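Chapter 6
Hand-Held Grippers as a Purchased Kit

6.1 Scope of the chapter

The previous chapters treated the gripper as the last link of an arm. The present chapter treats it as a tool held by a person, sold as a kit, with no arm attached. Kits of this type are bought by laboratories and small firms that want records of ordinary handwork in a form a two-fingered machine can later use. The operator holds one gripper in each hand, does a household task with the fingers, and the camera carried on each tool records what the fingers meet.

The worked case is the Zetgate paired kit, as supplied by Laing and assessed at the Besville teaching workshop by Evander Geddes and Setsuko Noguchi. Their assessment began in August and the notes used here are the revision of 2 Nov 2025. Where the supplier's sheet and the assessors' notes disagree, the notes are followed and the difference is stated.

By the end of the chapter the reader should be able to read a supplier's sheet for a hand-held kit, plan an acceptance trial for it, and judge whether the kit suits work with soft goods. Section 6.5 on calibration assumes the lens models of Chapter 4.

6.2 What is supplied

The Zetgate kit is sold as a matched pair of grippers with cameras, a charging lead, a calibration board and a case. Spare fingers are ordered separately. The pair used in the assessment was listed at 395 for the hire period, fingers included, and the hire price is the one quoted throughout the chapter. Purchase prices vary with the support contract and are left to the exercises.

Three properties of the kit matter for what follows.

Finger travel. The sheet gives the opening between the fingers at full release. Geddes measured it with a gauge and found it smaller than stated by an amount that matters for thick seams — a waistband folded twice, for instance — and hardly at all for a single layer of cloth.

Mass in the hand. A kit may be light on the scale and still tire the wrist if its weight lies forward of the grip. Noguchi limited each session to 12 minutes, with a rest of equal length, and recorded the operator's own report of strain at the end.

Identity. Each tool must be traceable in the record. A printed code on the housing, kept clean and facing the operator, serves for this. Where codes are worn or covered the sessions have to be sorted by hand, and the cost of sorting soon exceeds the cost of new labels.

6.3 Soft goods as a test load

Rigid objects flatter a gripper. A block has the same shape before and after it is grasped, so a poor approach is often forgiven. Cloth changes shape under its own weight, hides its edges, and slides over the layer beneath. For that reason the Besville trial used clothing on a bed as its main load, with Duren, a bench-top rival, run on the same items for comparison.

The trial had 8 garments of mixed weight. Each was to be picked from a heap, spread, folded and placed on a stack. A fold was accepted when the free edges met within a finger's width. The operator was free to choose the order and to use either hand to steady the cloth. Over six sessions the Zetgate pair gave fewer dropped grasps than Duren on denim and about the same number on knitted cotton.

Two remarks on method. First, the trial was held in a furnished bedroom, with its own window light and its own clutter, and results obtained there should not be set beside bench results without comment. Secondly, both tools of a pair must be recorded together. A view from one hand alone seldom shows which layer the other hand is holding, and a fold read from a single view is easily read wrongly.

A wide-angle lens close to the fingers bends straight edges near the border of the view. Students who measure cloth from uncorrected views will overstate the curve of a hem. Measure near the fingers where possible, and apply the correction of Section 6.5 elsewhere.

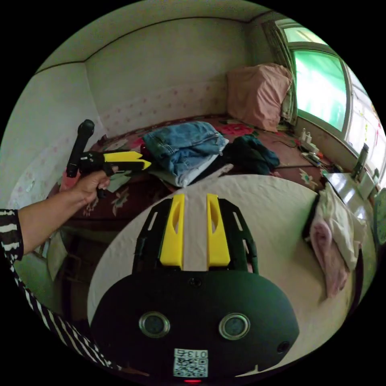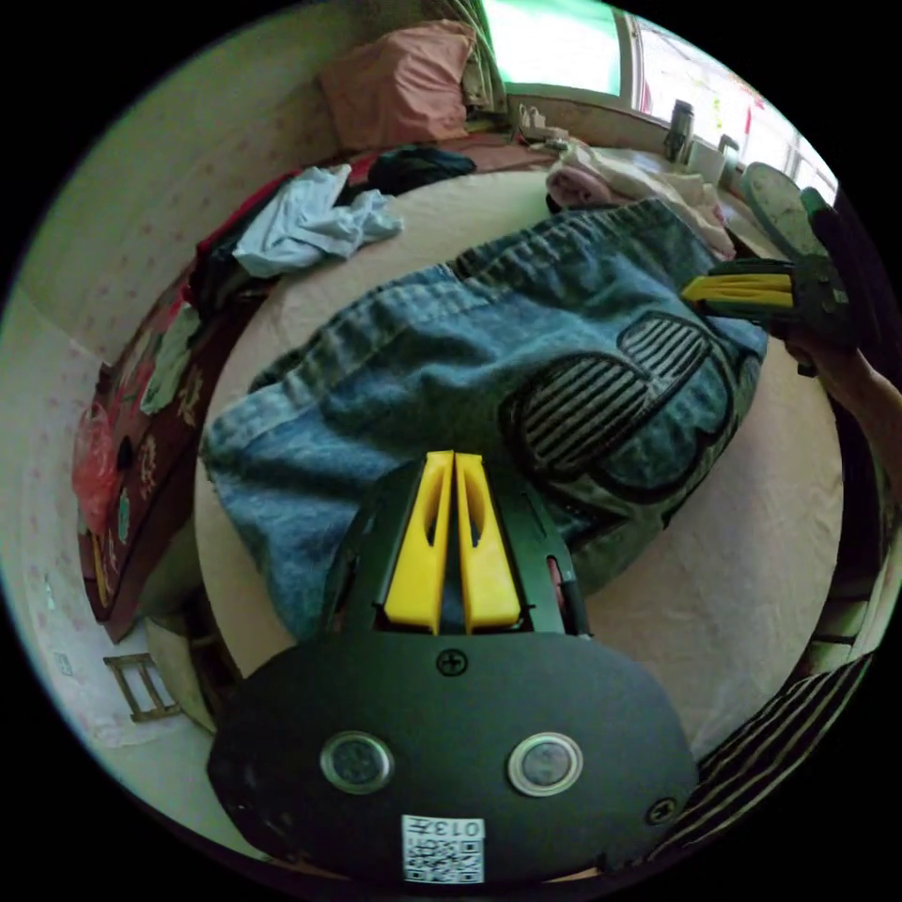 Figure 6.1 Views from a hand-held gripper during work with clothing on a bed. The second gripper is in the operator's hand at the left in the first view and at the right in the second. Both views are uncorrected.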